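Trutmont Denach Site
Receiving and Card Staging Working Group
Minutes of meeting, October 23, 2023

Present: receiving, stores, test bench, quality, facilities. Apologies from purchasing.

1. Minutes of the previous meeting

Accepted with one correction. Under item 4, "foam tray" should read "slotted rack." No other changes.

2. Stock position

Stores reported 3,865 circuit cards on the books for the Kivi program, including 200 received in the latest delivery. Of that delivery, 46 cards have been unpacked, racked and released to the test bench. The remainder are in their cartons in the cage. Test bench asked that the next release be the full quantity for the Nuta build and that it not be split across two days. Stores agreed, subject to rack availability.

Two cartons arrived with the packing list inside a bag with a card. The receiving instruction already requires the list on the outside of the carton. Purchasing to remind the supplier.

3. Unpacking and racking

The group reviewed the layout of the staging table. The current arrangement is carton on the left on the white tabletop, rack on the right, with bags taken out of the carton singly. Quality had no objection to the layout. Test bench asked for a wider gap between carton and rack so that an emptied bag can be laid flat without touching the slats. Agreed in principle; facilities to measure the table before the spacing is written into the instruction.

Carton flaps are to be folded inward before any bag is lifted. Flaps left standing have caught on bags at the rim. 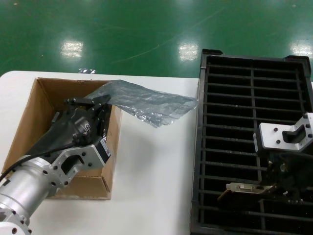 Racks and bags

Cards go into the black plastic racks with the slats parallel to the card and the metal mounting bracket left accessible. Quality noted that the narrow slots hold a card without further support but that a card entered at an angle can ride across the center rib. Cards are to be seated one side at a time and not bridged across the rib under any circumstances.

The silver anti-static bags are to be kept for reuse if free of holes and splits. Wrinkling alone is not a reason to scrap a bag. Quality inspected a sample of 89 used bags and passed all but four. Stores asked where good bags should be kept between shifts. After discussion it was agreed to use a lidded bin under the table, labeled for reuse, with a second bin for scrap.

Bag pieces and other packing scrap are to be cleared from the table and the surrounding area at the end of each carton. The present wording says end of shift. Receiving to amend.

4. Floor and table

Facilities confirmed that the green epoxy floor in the staging area remains within its service interval. The pale scuff lines are surface marks. They will be buffed at the November shutdown and no recoating is planned. Test bench raised glare from the overhead lights on the floor, which makes small scrap hard to find. Facilities will price diffusers and report back. No change to the lighting until then.

The tabletop is to be wiped with the approved cleaner only. A bottle of general-purpose spray was found on the shelf and has been removed.

5. Instruction revision

Receiving will issue the draft covering flap folding, seating of cards, bag reuse and scrap clearance. Comments to be returned within five working days. Table spacing will follow as a separate change if the measurement is not available in time.

6. Actions

Receiving: issue draft instruction; amend scrap clearance wording.
Stores: supply and label two bins; confirm rack count for Nuta release.
Quality: add bag acceptance criteria to draft.
Facilities: measure table; price diffusers; book floor buffing.
Purchasing: packing list reminder to supplier.

7. Any other business

Test bench asked whether racks can be marked by program. Deferred to the November meeting.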